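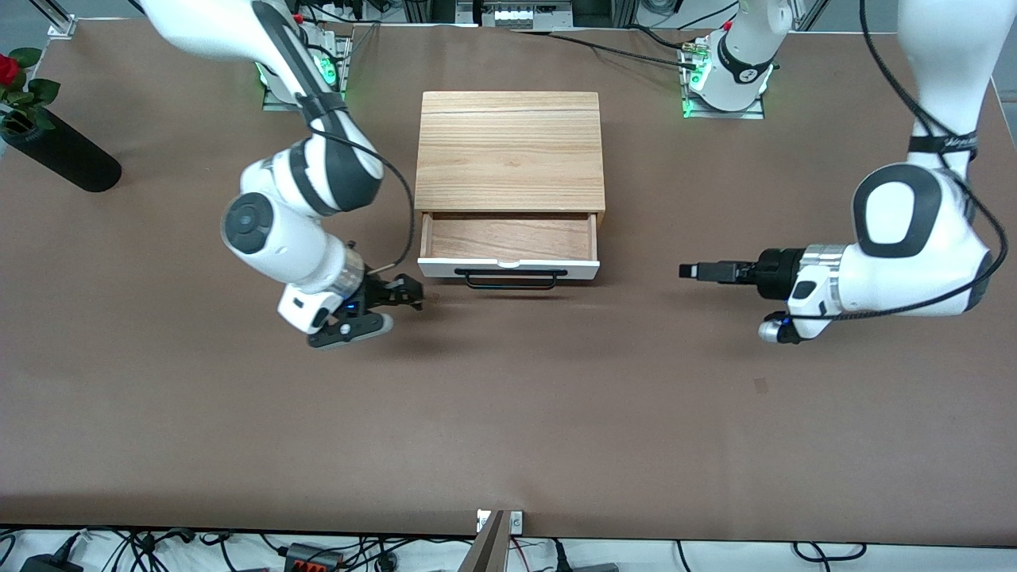
Small wooden cabinet, white-fronted drawer partly open.

Gascombe Field Maternity Kit
Item 3856
Made up and packed by Merkham, Winesov

Maternity wards don't close when the roads do. Babies keep arriving in school halls, church basements, tents and the back rooms of pharmacies, and the midwives who look after them are very often working out of whatever they could carry. The Gascombe is our answer to that, and we're enormously proud of it! It's a complete set of maternity and newborn supplies for temporary clinics and shelters, organised so that a midwife who has never laid eyes on one can open the lid and get on with the job.

Each kit supports up to 200 uncomplicated births with a trained attendant present. It ships in two parts, a Clinic Chest and a Consumables Carton, and they can travel separately if that's what the transport will allow.

Where it came from

The first Gascombe was put together by Tsehay Gebretsadik, a midwife who had worked in displacement camps for most of her career and was thoroughly sick of unpacking boxes in the wrong order. Cord clamps at the bottom, under the paperwork. Baby hats in one shipment and blankets in the next (three weeks later, if you were lucky). She drew up a packing order on the back of a ration list and the kit still follows it, with a few changes. We call it the Gebretsadik order in the packing room, and it's printed inside every lid.

The idea is simple. Supplies are grouped by the point in the birth when you reach for them, and the groups are stacked in that sequence. There's a layer for receiving and examining the mother, one for the birth itself, one for the first hour, and one for the days after. Each layer lifts out in its own fabric tray with handles, so you can take a layer to the bedside and leave the rest closed up and clean.

In the Clinic Chest

Fetal stethoscope, Pinard type, and a wind-up examination lamp
Blood pressure cuff and manual gauge, with a spare cuff in the larger size
Stainless steel instrument sets in wrapped, labelled trays
Newborn resuscitation bag with masks in term and preterm sizes
Hanging scale with washable slings
Digital thermometers that read low enough to pick up a cold baby
Kidney dishes, bowls and a lidded bucket
Waterproof mattress cover and draw sheets
Privacy screen in fabric, with cord and clips
Birth register, handover cards and pencils

In the Consumables Carton

Individually wrapped birth packs, each with a ground sheet, soap, cord ties, a sterile blade, gauze and gloves
Newborn packs with a cotton hat, wrap, nappies and a small towel for drying
Mothers' packs with maternity pads, underwear, a light shawl and a bar of soap
Examination gloves in three sizes
Sharps boxes and waste bags
Identity bands in matching mother-and-baby pairs

Medicines aren't included. Import rules vary so much, and cold chain is such a headache, that they're best ordered through your own medical supplier. There is a padded empty compartment in the second layer of the chest for exactly this, with room for a small cool box.

The bits we love

The shawl. It was very nearly taken out at the last revision to save space, and the letters we got! Mothers use it for feeding in crowded rooms, for carrying, for a bit of privacy, for keeping the sun off. It stayed in, and it's now cut a touch longer.

The wind-up lamp is another favourite. It has a wide, even beam and a hook, and a minute's winding gives enough light for suturing. No batteries to find and nothing to charge overnight.

And the handover cards – we could talk about these all day. When a family gets moved on from a shelter, the baby's birth details often get lost somewhere along the way. The card is a folded, tear-resistant sheet with the date and time of birth, birth weight, the attendant's name, any vaccinations given and a space for notes. One half stays with the register and the other goes with the mother. It fits in a passport. Mercedes Agudelo, our field liaison, fought for the heavier paper stock and she was absolutely right.

Languages

Lid charts and instruction sheets come in English, French, Arabic, Spanish and Amharic. Line drawings carry most of the meaning, so the kit can still be used comfortably where none of those is the local language. Handover cards can be overprinted in a language of your choice if you let us know at the time of ordering.

Specifications

Item number: 3856
Packages: 2
Combined gross weight: 59 kg
Chest: moulded polyethylene, gasket-sealed lid, recessed carry handles on all sides
Carton: double-walled, wax-lined, strapped
Closures: stainless latches, padlock eyes (padlock supplied with the chest)
Colour: light grey, with high-visibility labels on every face
Shelf life of consumables: marked on the carton, with the earliest expiry date shown
Storage: dry, shaded, off the floor

Two adults can carry the chest without trouble. Both packages fit across the back seat of an ordinary car, which we've checked rather thoroughly in a very ordinary car.

Setting up

Choose the spot first, ideally somewhere with a wall behind it and a door or curtain to one side. Open the chest and read the lid chart before lifting anything out. Hang the lamp and the screen. Lay the mattress cover, put the first tray within reach and leave the others where they are. A pair of people can have a corner of a hall ready for a labouring woman in the time it takes to boil a kettle, and practising it once in daylight makes a world of difference.

Before you store the chest again, wash and dry the bowls and slings, wipe the mattress cover on both sides and leave the lid ajar until everything is properly dry. Instruments need sterilising by whichever method your clinic uses. The trays are safe in a pressure steriliser, the fabric carriers aren't.

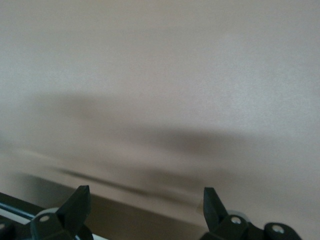 Can we order the Consumables Carton without the chest?
Refill cartons are sold separately under the same item number with an R at the end, and they contain everything in the original carton, including the matching identity bands. Many clinics keep one chest going for years and simply restock it. If you only need newborn packs or mothers' packs, ask us for a part-refill.

Refills and spares

Most of the chest can be replaced piece by piece. The things people ask for most are thermometer covers, scale slings, spare masks for the resuscitation bag and, inevitably, the padlock key. All of them are kept on the shelf at Winesov. Quote the number on the inside of the lid and we'll match the part to your version of the kit, as the masks changed fittings at the last revision and the old and new ones don't swap over.

Training day

We run a hands-on unpacking and set-up session each November for midwives, nurses and logistics people. Tsehay still leads it when she's in the country. You'll set up in poor light, in a cramped room, with somebody reading out the wrong instructions, and it's tremendous fun as well as being very good practice. Organisations ordering the kit can send two people at no charge. Bring flat shoes and a lunch.

Ordering

The kit is available to registered clinics, relief agencies, community health services and faith or civic groups working with a qualified midwife or doctor. Please include the name of your clinical lead, the delivery country, your preferred languages for the lid chart and cards, and whether the two packages may be shipped apart. Packing lists for customs are supplied in English and French, and we're happy to add a signed donation letter for goods being given away.

Questions about contents or substitutions go to Mercedes Agudelo at the Merkham field desk, Winesov.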